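# Keeping a home practice machine in working order

Notes for people learning to program on a second-hand desktop at home. January 2020. 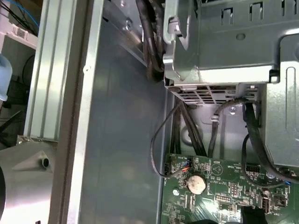
## Cleaning the case

- Shut down, switch off at the wall and pull the mains lead. Hold the power button in for a few seconds afterwards.
- Touch bare metal on the chassis before touching any board.
- Use a soft, dry paintbrush on flat panels and slots. A vacuum nozzle can be held nearby to catch the dust, but keep it off the components.
- Hold fan blades still with a finger when using compressed air. Short bursts, can upright.
- Put screws in a jar lid in the order they came out. Case screws and drive screws often have different threads.

Twice a year is enough in most rooms. A machine that stands on carpet needs it more often.

## Placing it

Leave a hand's width behind the case for the exhaust. A closed cupboard is unsuitable, even with the back panel removed. If the desk is shared with other work, a shelf bracketed to the wall at knee height keeps the case off the floor and leaves the top clear. Eleri Ellis used a 400 mm shelf for hers and fixed it to the studs with two brackets - plasterboard plugs are not adequate for a full-size tower.

Label both ends of every cable. Masking tape and a biro will do.

## Storage and copies

Keep code, course notes and family files in separate top-level folders. This makes it possible to copy the code folder nightly and the rest weekly, and to delete a failed experiment without checking what else is in the directory.

A working arrangement for one person:

1. Put every exercise under version control, including the short ones.
2. Push to a remote host at the end of each session.
3. Copy the whole home folder to an external drive once a week. Unplug the drive afterwards.
4. Restore one file from the drive each November, to a different folder, and open it.

Step 4 is the one most often left out. Alun Skyrme found on his first test that his script had skipped 127 files with accented letters in their names. The fault was in the script's character encoding and took one line to correct.

## Separate accounts

Create a standard user account for practice and a different one for everybody else in the house. Do not do exercises from an administrator account. Package installs that ask for raised permissions should be read before they are accepted; most language tools will install into the user's own folder if told to.

Give children their own login with its own desktop. Files left open in an editor are then safe from small hands, provided the screen is locked. Set the lock to 2 minutes.

## Session length

Work in blocks of 44 minutes, with the kitchen timer out of reach so that stopping it means standing up. The figure comes from the washing machine's short cycle and has no other merit. Any fixed length will serve.

At the end of a block, write a single comment in the file stating the next thing to do. "Fix loop" is too vague. "Loop stops one short when the list has an odd length" is usable the next evening, or a week later if the evenings go elsewhere.

Leave a failing test in place if there is one. It marks the spot better than a comment.

## Noise at night

Rubber washers between fan and case remove most of the hum. A folded towel under the case also works, but must not cover any intake. Hard drives that click repeatedly should be copied and replaced, whatever the hour.

Corrections to Hefin Gwilliam, please, with the operating system and version stated.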